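Graltstead Names Embla Torvik Manager of Women's Softball Club for Next Season

GRALTSTEAD, 2018-09-30 — The Graltstead Softball Club has named Embla Torvik as manager of its first team. She takes over from Sharada Poduval, who is stepping down after six seasons in the dugout and will stay with the club as director of player development.

Torvik, a former catcher, spent the past three years as bench coach at Atinga. She has signed a contract that runs for three seasons. Her first official day is tomorrow, and she will run fall workouts before the roster is settled.

"I know this league and I know most of these players from the other dugout," Torvik said. "They can hit. We gave up too many runs late in games, and I was on the other side for a few of those, so that's where we'll start."

Graltstead finished fourth in the Trilbridge League this summer with 21 wins, one game short of a playoff spot. The club held a share of second place in June before losing five straight on the road. It won its last two home games against Fuko but needed help on the final day and didn't get it.

Sinan Güneş, general manager of the club, said the search drew applicants from inside and outside the league. Torvik was interviewed twice and met with the team captains before an offer was made.

"Embla came in with notes on every pitcher we have," Güneş said. "She had watched the innings we would rather forget. The captains liked her, and so did I."

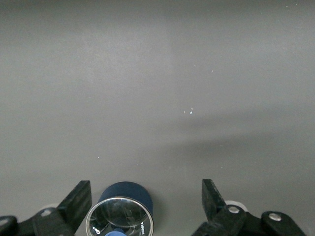

Two members of the current coaching staff will return. Lawal Ekwueme stays on as pitching coach, and will also take charge of the bullpen schedule, a job that was shared last season. Sena Opoku remains as hitting coach. Under Opoku the club led the league in doubles and was second in runs scored. A third coach, to work with the infielders and coach first base, will be hired over the winter.

Poduval leaves the manager's job as the longest-serving skipper in club history. Her teams reached the playoffs twice and played in one league final, a 4-3 loss to Atinga in extra innings. In her new role she will oversee the under-18 and under-16 teams and the summer camps.

"I've done enough bus rides," Poduval said. "I wanted to spend more time with the younger groups, and the club was good about finding a way to do that."

The final home game of the season drew 3226 fans, the largest crowd the club has had for a regular season date. Season tickets for next year go on sale to current holders first, with prices unchanged for bleacher seats. Reserved seats behind home plate will go up slightly — the first increase since the new seats were put in.

The full schedule has not been released by the league. Graltstead expects to open on the road and play its first home series against Fuko. Open tryouts for the first team will be held before the end of fall workouts, and players who want to attend should register through the club office. Players already under contract do not need to register.

Media requests for Torvik, Poduval or the coaching staff should be sent to the club office, to the attention of Sinan Güneş.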